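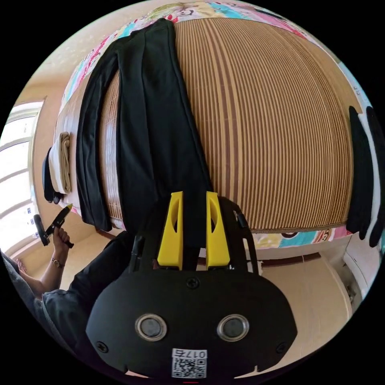
Black trousers laid out on the mat at the Tondham open day, with the yellow-fingered gripper in front.

I went to the Vevavum open day expecting a robot that folds clothes, because that is what the leaflet promised. "See the future of laundry," it said, over a drawing of a cheerful machine with arms. What I got was a bedroom, a lot of clothes and people holding grippers in their hands.

Vevavum is the household project run by Grirkier out of its Tondham site. The idea, as it was put to us in the introductory talk, is that you teach a robot to do chores by recording people doing them. The person works through a hand-held tool with two fingers, the tool records what it sees, and later on a machine called Moussa learns from the lot. Moussa was not on show. I asked twice where it was and was told "in development" both times.

We went round in groups of seven. The demonstration itself is slow to watch. Picking up a garment with two flat yellow fingers is a good deal harder than doing it with a hand, and cloth does what it likes. I timed one black garment at three minutes from first grab to something I would put in a drawer. My mother would have done the whole pile.

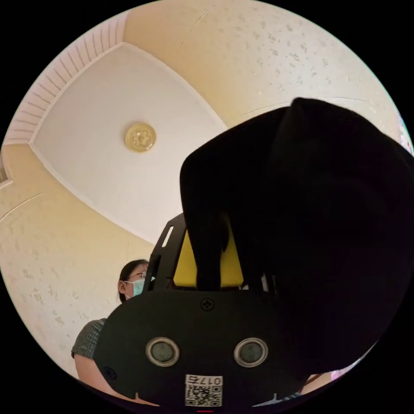

Looking up past the gripper during the folding demonstration, with dark material over the top of it.

The talk leaned heavily on numbers. Grirkier says it wants 200 recordings of each kind of garment before it trusts the results, and that trousers have reached 278. Fine, but I wanted to know how many of those were any good, and whether a fumbled fold is thrown out or kept. The answer was that both can be useful. That may well be true, though it is also what you would say if you had a great many fumbled folds.

I will give them this: the room was an ordinary room. I have been to enough trade shows where a machine picks the same white cube off the same white table to be pleased by a bamboo mat and a cartoon bedsheet. If a thing is ever going to work in people's homes, it will have to cope with patterned bedding and clothes left on the end of the bed.

The other fair point is the price. A tool you can hold is cheaper than a robot arm, and several people can be recording at once in different houses. I was not given a figure for the tool, only told that it was "a fraction", and I'd like to know of what.
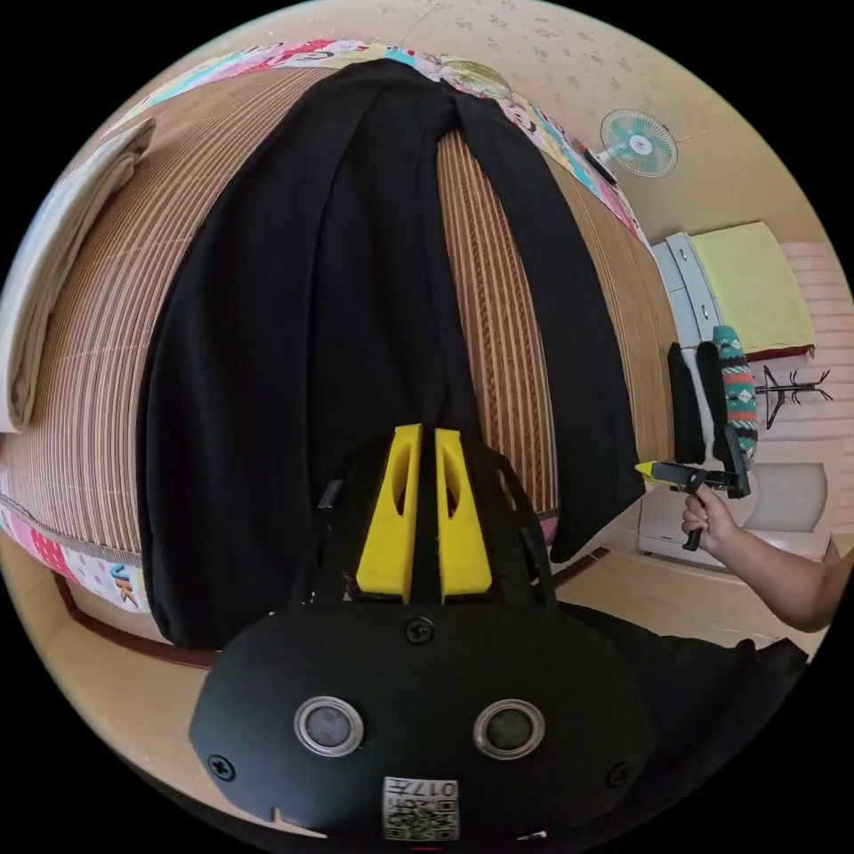 My doubts are mostly about what happens next. A person holding a gripper still has a person's shoulder and a person's sense of when the cloth is about to slip. How much of that gets into a recording I can't say, and the staff were vague when I pressed them. One visitor asked whether Moussa could fold a fitted sheet. There was a laugh, and then we were moved along to the tea.

The next open day is in November, again at Tondham, and we were told Moussa should be ready to show by then. Entry is free and the parking is poor. I have put my name down, and I shall be bringing a fitted sheet.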